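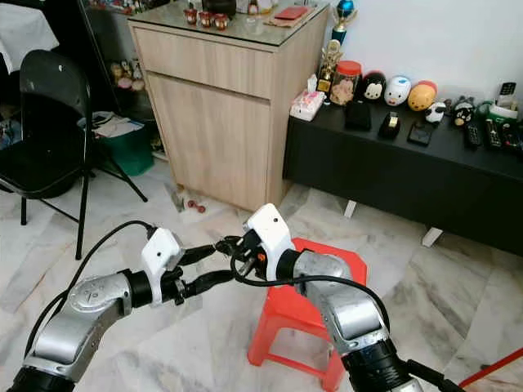
Figure 3. Low red stool and wood-grain cabinet, living area, Jundlow.

4.2 Surfaces that fill up

9 min read

The literature on household clutter likes a clean story. Things pile up because people own too much, and they pile up on whatever is flat and near the door. Our own pilot, written up by Wulan Yeoh as the Clekirano report, repeated that claim with few checks, and we no longer think the evidence carried it. The pilot drew on 433 returned forms in which people named the surface in their home that "gets the worst." A form like that records annoyance. It tells us very little about where objects rest or how long they have rested there.

The living area in Figure 3 is a fair test of the point. Under the standard coding scheme, the glass-topped cabinet would be scored as a "display surface," on the strength of the three small red cups set in a row toward the back. The flat red booklet near the front corner would then be scored as clutter. We doubt both labels. A booklet may have lived in one spot for years, and cups can be put down in a row by someone who simply needed a place for them. The scheme asks the coder to guess at purpose and then treats the guess as data.

Floor items fare no better. The scheme has one category for anything small found on the floor, and the two small red items by the base of the cabinet would go into it together with toys, shoes and dropped mail. In the Shek sample this single category took in 610 entries, and the authors built an argument about "loss of control" on top of it. We could not find a description of what the entries were.

Long low furniture is where the scheme does most of its work and, in our view, most of its harm.
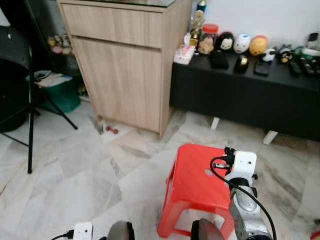
A bench along a wall tends to attract two kinds of object. Some are there to be looked at: figurines, a plush doll, a gold piece on a pedestal. Others are there to be picked up: remote controls, a phone, a box of tissues. Earlier papers treat the mixing of the two as a sign that order has broken down. We see no reason to accept this without a comparison. In the room studied here the remotes lie toward one end and the tissue box sits at the other, with the figures in a rough row between them, and the flatter items in front of the plush toys would be easy to reach. It may be a mess. It may also be a working arrangement that a visitor can't read. Still photographs will not settle which, and we are wary of studies that say they do.

The Pledover group tried to get past this by asking residents to rate 420 single objects as "kept" or "left." The idea is a good one, but the ratings were made in one sitting, and nine of the residents changed their minds when asked again in March. The paper puts the changes down to tiredness. It seems at least as likely that the line between kept and left is soft, and that people draw it when a researcher asks them to.

Paper is the hardest case. The stack of white sheets on the black TV console has slightly uneven edges and a black object lying flat on top of it, and it shares the surface with a laughing Buddha in a red robe. A coder trained on the pilot manual would call the statue decor and the papers backlog. Perhaps so – but the manual gives no rule for telling a backlog from a file, and we have not managed to write one that two coders apply the same way. 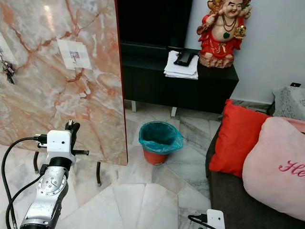
4.3 Limits of the room-level score

Adding the surface scores into one figure for the room makes these problems harder to see. A set of keys hung up and a set of keys dropped on a table count the same once they have been summed.

14 shares | 2 comments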